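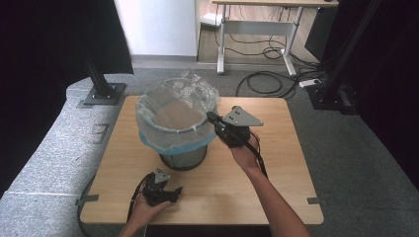
Photo: Brivix

Print this release | E-mail this release

Brivix releases Rotus 9, with a new way of handling bags, liners and other floppy things

STETENSTEAD, August - I'm Danica Pavlović, and I look after the planning software at Brivix. Our press person is on leave this month, so you're getting this one from me, and I'm going to tell you about trash bags.

Rotus 9 is out today. It's the ninth version of our planning and perception software for two-handed robots, and the one I've wanted to ship ever since I started here. Earlier versions were good with boxes, cups, tools, anything that keeps its shape when you let go of it. Give them a wastebasket with a plastic liner folded over the rim and they'd plan a lovely path straight to a spot where the plastic used to be.

A liner is a rotten thing to plan around. It's see-through in places, it wrinkles, it bunches up on one side of the basket and spills over the back, and it moves when you touch it (sometimes when you only get close!). Our old perception code tried to build one clean surface out of all that and then trusted it completely. Rotus 9 keeps several guesses going about where the edge of the plastic is, and drops the bad ones as the fingers come in. If the guesses still disagree when the gripper is close, the planner backs off a little and looks again from the side.

The other big change is in how the two hands share a job. In Rotus 8 each hand had its own plan and a referee in the middle stopped them from bumping into each other. It was safe, and it was slow - one hand would politely wait for the other even when there was plenty of room. Now there's a single plan for both. One hand can stay low near the front of the table while the other works at the rim, and the planner knows why it's parked there and when it will be wanted.

The new planner learned from people. We recorded 801 demonstrations with hand-held grippers, one in each hand, all on household jobs with thin plastic or cloth in them. I did 35 of those myself and I can report that fitting a bag with two black claws is much harder than it sounds. My forearms were sore for days. Tolera Seyoum, our perception lead, did far more of them and never complained once, so I asked him for a few words.

"The recordings I liked best were the messy ones," Tolera said. "Somebody reaches for the edge, misses the fold, changes their mind and comes back from the right. We used to cut those out. This time we left them in and labeled the moment where the person changed their mind, and the planner got a lot better at changing its own."

Those labels are made in a new tool called Kocsis, and it comes with Rotus 9 at no extra charge. You load a recording, scrub through it, and mark where a grasp starts, slips or gets dropped on purpose. It plays both hands on one timeline and you can nudge either one if the clocks have drifted. I use it every day and I have opinions about the keyboard shortcuts, which you can now change. Sorry it took so long.

A few practical things. Rotus 9 replans every 200 milliseconds on the computer we recommend, and you can set that slower if yours is older. Projects from Rotus 8 open without conversion, except for custom referee rules, which have no place to go any more. There's a short guide for rewriting them as limits on the shared plan, and if yours are strange (some of you have very strange ones, I've seen them) write to us and we'll work through it together.

What it doesn't do yet: tie a full bag closed, or pull a single bag off a roll. We've tried both in the lab and I wouldn't put my name on either one. Rolls are next on my list.

Current customers can download Rotus 9 and Kocsis from their account page starting at 10 a.m. New customers can ask for a trial copy through the Stetenstead office. We're also opening the lab on Saturday for anyone who'd like to pick up a pair of grippers and record a demonstration of their own. Wear short sleeves if you can, the cables like to catch on cuffs.

Press contact: Danica Pavlović, Brivix, Stetenstead

Shares: 35 | Comments: 9

Contact | Copyright Brivix, all rights reserved | Back to top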